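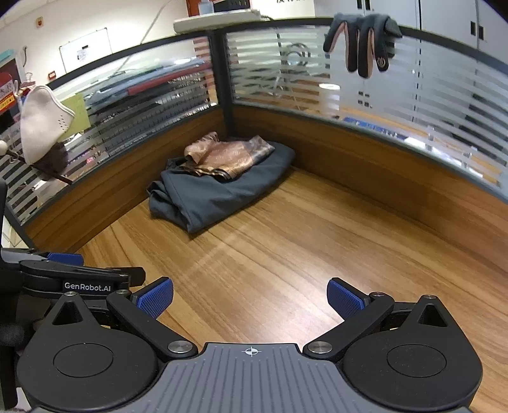

Hand-held gripper care: frequently asked questions

These answers cover the paired hand grippers at the Givska bench. For the fixed cell, see the Wysocka pages.

How often should the finger pads be cleaned?
After every 80 grasps on fabric, or at the end of the shift. Use a lint-free wipe and plain water. Solvent lifts the texture off the blue pads and voids the Finum spares agreement.

When does a pad need replacing?
When the texture is worn smooth anywhere along the gripping face. Change left and right together. A new pad against an old one pulls satin and other slick cloth to one side as the jaws close.

The jaws no longer open to the full stop. What should I check?
Lint at the pivots first. Open the jaws by hand, brush out both pivot discs, then cycle the trigger 14 times without a load. If travel is still short, check the screws at the upper joints. A loose one lets the link arm lean and bind.

Can I tighten the joint screws myself?
Yes, with the 5 mm torque driver in the Jisis kit. Stop at the first click. Do not use threadlocker — it creeps into the joint.

Does the target mark on the body need any care?
Keep it clean and do not cover it with tape or labels. If it is scratched, send the unit back.

Do the two grippers have to stay together?
Yes. They are zeroed as a pair. After swapping either one, run the zero routine again with both sets of jaws fully closed.

What is error 416?
The left and right openings disagree at zero. Clean the pads, close both grippers and repeat. If it returns, log the unit as out of service.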